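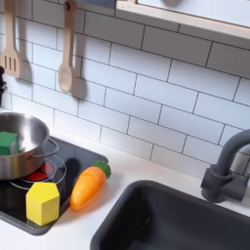
RASHIDI, November 1, 2024 – Rumley, a maker of water-based wood finishes, has begun shipping Clikach, a clear coating for small wooden goods such as spoons, spatulas, toys and trim. It replaces the two-part finish the company has sold since it opened its plant in Rashidi.

Clikach is supplied as a single liquid and needs no mixing. It can be applied by brush, dip tank or low-pressure spray. At room temperature a thin coat can be handled after 76 minutes and sanded the next morning. Two coats are advised for most hardwoods and three for pine.

Output at the Rashidi plant is set at 800 gallons per shift. The line was rebuilt in July with a new filter stage and a second filling head. Orders placed under the old product code will be filled with Clikach unless the buyer asks for remaining stock of the earlier finish.

"Small shops told us that mixing was where most of their waste came from," said Erasto Kinyua, technical manager at Rumley. "A batch that set up in the pot had to be thrown out. We removed the hardener and changed the resin so that the can stays usable after it is opened."

Trial batches were sent to some 100 workshops before release. Their comments led to a thicker grade for end grain, sold as Clikach 101. Both grades dry to a low sheen and can be recoated without stripping.

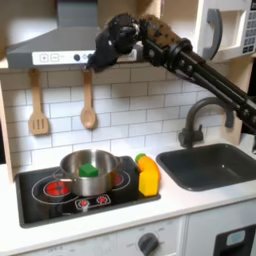

Play kitchen with a white tile backsplash and gray range hood.

Clikach is sold in quart, gallon and five-gallon containers through Bastau, which handles all Rumley orders. Safety data sheets and application notes are included with each shipment. Containers should be stored above freezing and stirred, without shaking, before use. Brushes and spray parts can be cleaned with soap and warm water while the finish is still wet.

Contact: Rumley Press Office | © 2024 Rumley. All rights reserved. | Back to top
Shares: 76 | Comments: 0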